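Shower corner, round two

OK quick one tonight, I have to be up early. Some of you asked how the bathroom thing is going. Slow. The bathroom thing is going slow.

So the bottles. They've been living on the edge of the tub since we moved in last July and every single time I reach for the shampoo the conditioner goes in the water. Every time. I have finally had enough. Everything came out, the floor got mopped, and the shower stuff that isn't bottles went to the table so I could deal with it sitting down like a civilized person.

First job was the table itself. Cleared it off, wiped it, wiped it again becuase there was something sticky from breakfast (syrup, I think, I hope).

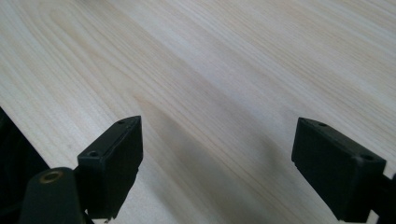 Anyway I like that table. Pale wood, goes with everything, shows every crumb. We got it from a couple in Plornbridge who were moving and wanted it gone by noon, and I have worked on it, eaten on it, wrapped presents on it and repotted a fern on it. Tonight it's the bathroom annex.

The shelf. It's one of those corner ones, a quarter circle, with slots in the bottom for the water to run out. I think it's a good shape. Curved rim at the front so things don't slide off, and the straight sides go back against the walls. We had a wire one in the old apartment and small things just fell straight through it. Razors. The little travel soaps. Gone.

Only thing I'm stuck on is how to put it up. There's a screw hole in the tab at the back, and I do own a drill, but I do not want to drill tile. I have watched three videos on drilling tile and every one of them made me want it less. So, adhesive? I bought a pack of Flivau strips and the box has so many warnings on it. Clean the wall, dry the wall, wait, press, wait again. No shower for a whole day after. There are people in this house who will not accept that.

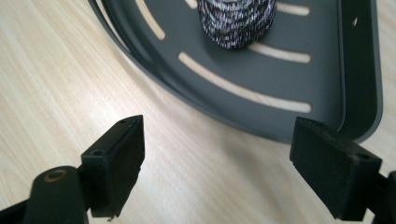 Tipene Ruddock wrote in after the last post to say that strips are fine as long as the tile is really clean, and that most of the ones that fall down were stuck on over soap film. Wipe with rubbing alcohol, let it dry, don't touch it with your fingers after. He's had his up for two years with the big family size bottles on it. So that's encouraging. I'm going to go with strips.

Which means cleaning the tile. Properly. The corner where this is going has a chalky line from the hard water and I've been ignoring it for 58 kinds of reasons. Vinegar first, leave it on, go do something else, come back. Then dish soap, rinse, then the alcohol. I was also thinking of going at it with the steel wool, there's a scrubber right here from the kitchen and it takes anything off a pan. 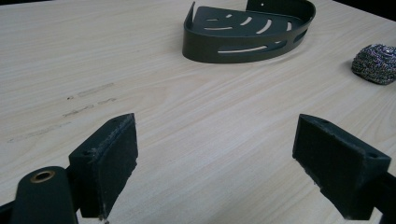

No steel wool on tile, please, was the answer from Santosh Nigam when I asked in the comments last time about the hard water line. It can scratch the glaze, and the tiny bits that break off will rust in the grout and then you have orange dots. Use a nylon pad or an old toothbrush and be patient.

Fine. Toothbrush. The scrubber goes back to the kitchen where it belongs.

Plan for tomorrow then: vinegar before work, scrub when I get home, strips up after the last person has showered. Shampoo and conditioner on the shelf, body wash too if it fits, everybody else's stuff can fight for the tub edge. Oh and I still need to find the squegee, it was behind the door and now it isn't.

Will post when it's up. Going to bed.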